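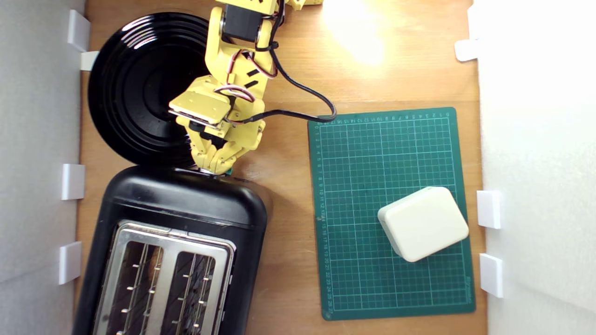
One reader wrote in to say she'd given up after a whole evening, because her arm copied every wobble she made and none of the good bits. Fair enough, and I'd love to talk her back into it! An arm that copies your wobbles is doing its job, and most of the fixes are on our side of the table.

So these are my kitchen-bench tips for showing a small robot arm a household task by hand or by remote control. They come from a lot of happy hours at the bench in Hestthorpe, plus the odd bruised knuckle.

Last updated: Mar 9, 2026

Before you start

Unplug the appliance. If you're practising around a toaster, a kettle or a sandwich press, it stays off at the wall the whole time, and so does anything sharp. The arm doesn't need heat to learn where a slot is.

Walls along the sides of the work area are brilliant. They stop things rolling off, and they keep the background the same colour from one go to the next. Clip or clamp them so they can't creep when you lean on the table.

Tie your cables. Leave enough slack for the arm's full reach, then move it to every corner by hand, with the power off, and watch for anything that tugs. I lost an afternoon to a lead that popped out whenever the wrist turned left.

A cutting mat with a printed grid makes a great parking spot. Note where each thing sits, say 5 across and 30 down if your mat is big enough, and you can put it all back where it was after a break.

Guiding by hand

Switch the motors to their loose setting and hold the arm in two places, near the wrist and at the elbow. If you drag it by the fingers alone, the upper joints lag behind and then catch up in a rush (it looks like a heron with hiccups).

Do a dry run with your own hand first. Pick the thing up, carry it, put it down, and notice where you slow. I always pause just above the rim of whatever I'm aiming at, and when I started putting that same pause into my demos everything got neater.

Keep your sleeves and your other hand out of the camera's view if you're recording video. Your arm won't be there when the robot tries it alone.

Guiding by remote

I use a leader arm, a second arm that I move while the first one follows. The Cirkix kit I learned on came with a gamepad as well, and the gamepad is fine for big sweeps, but for fingertips I'd pick the leader arm every time. You feel so much more in charge!

Sit so that your left is the robot's left. Standing across the table from it scrambles your brain, and the scramble ends up in the recording.

Look at the gripper, never at your own hand. It's like backing a trailer: odd for a bit, then suddenly easy.

Close the fingers gently and stop when they touch. Squeezing the leader harder won't give you a better grip. It only makes the small motors warm and grumpy. For slippery bits, a wrap of thin rubber on the fingertips does wonders.

Start with something soft and light. A block of foam cut to the size of a slice is lovely for toaster practice, and it doesn't leave crumbs in the works.

Good goes and bad goes

Throw out any go where you bumped the table. Keep the ones where you missed a little and then fixed it smoothly, as those teach the arm how to recover.

Shift the object a bit between goes. If the plate is always in one spot, the arm learns the spot and forgets the plate. Move it a finger's width, turn it, try the far corner.

Watch your lights. Glare on a varnished tabletop or a shiny plate can hide an edge completely, so I hang baking paper in front of the lamp (well clear of the bulb, and only with a cool LED).

Take a break after 30 goes. My wrists get lazy past that and I start cutting corners on the way down.

Name your recordings as you make them. "Janjua plate left" means something to me a month later, Janjua being what I call my plate-and-toaster project. "Test final new" means nothing at all.

Storing the arm

Park it folded, with the weight resting on something padded, before you cut the power. Some arms go limp the moment they're switched off, and a plate underneath will not thank you. I use an old Hostness tea towel, folded in 2.

Check the screws at the wrist every so often too. They work loose with all that waving about, and a quarter turn is usually plenty.

2,362 shares
5 comments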